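**Where do you put all the tiny toys when you clean a kid's room?**

Posted by Miravine, March 21, 2022

My daughter's room is 218 square feet on paper, but most of the floor is toys. I can handle the big stuff. It's the little things that get me: rings, puzzle cubes, party favors, bits of plastic that belong to something. I've bought 3 sets of drawers and they all end up mixed. How do you sort this without losing a whole day?

**Lasow_mom**

Don't sort on the floor. Dump one drawer on the bed, set a 40 minute timer and stop when it rings. Use something shallow for the things she still plays with. A lid from a gift box or a shoe box is fine. Deep bins are why yours get mixed, she has to dig.
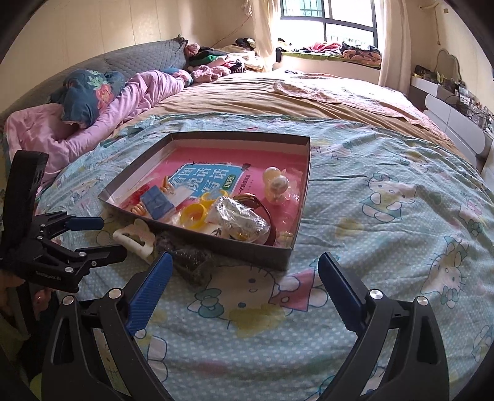
Put workbooks in first, flat on the bottom, and the small toys on top. When the lid is full, something has to come out before anything new goes in. Little sets with lots of parts go in a mesh bag so they stay together. My two do this themselves now, more or less. Loose pieces go in a jar for a month and then I toss what hasn't been asked for.

**kun900**

just throw it out when shes at school. worked for us

**Uratthorpe**

I wouldn't do that, mine noticed a missing ring right away. Ask her first.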